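Who counts the empty desks in Grondport?

The town says it has 800 unfilled vacancies. The job centre's own list, on the morning I looked, had a good deal fewer, and one of those was for a lifeguard at a pool that shut in August.

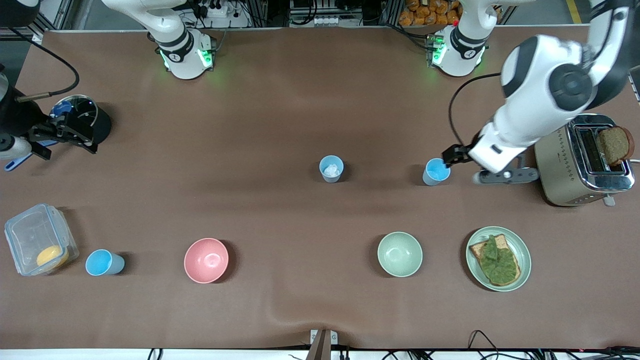 Sreekumar Suvarna thinks the higher figure is closer to the truth, though he would like it known that he doesn't care for either. Most small firms, he says, never post a vacancy anywhere. They ask a cousin.

Olga Zúñiga has spent the better part of a year ringing those firms up. Her survey for Flengate, the research outfit above the bakery, reached 2000 employers across the county, and a fair few of them hung up.

"A vacancy is a strange thing to measure," she told me. "You ask a man if he's hiring and he says always. You ask when he last hired and he goes quiet."

Her solution was to count a job only if somebody had been interviewed for it in the past month. By that test some 20 per cent of the vacancies in her sample vanished. The council was not thrilled.

"They'd built a rather nice leaflet around the old number," she said.

I asked about Lositz, the packaging company that has been advertising the same five posts for as long as anyone can remember. She laughed, then asked me to put the pen down, then decided she didn't mind.

"They do want people. They want them at last decade's wages – that's a wish, and I haven't got a column for wishes."

Suvarna, whom I rang afterwards, was less forgiving of the method. Care homes, he pointed out, often stop interviewing when no one applies, so the worst shortages drop out of her count altogether. Zúñiga accepts this. The next round will ask about it, if Flengate can find the money and a second person to make the calls.

They have been advertising for one since spring. No interviews so far.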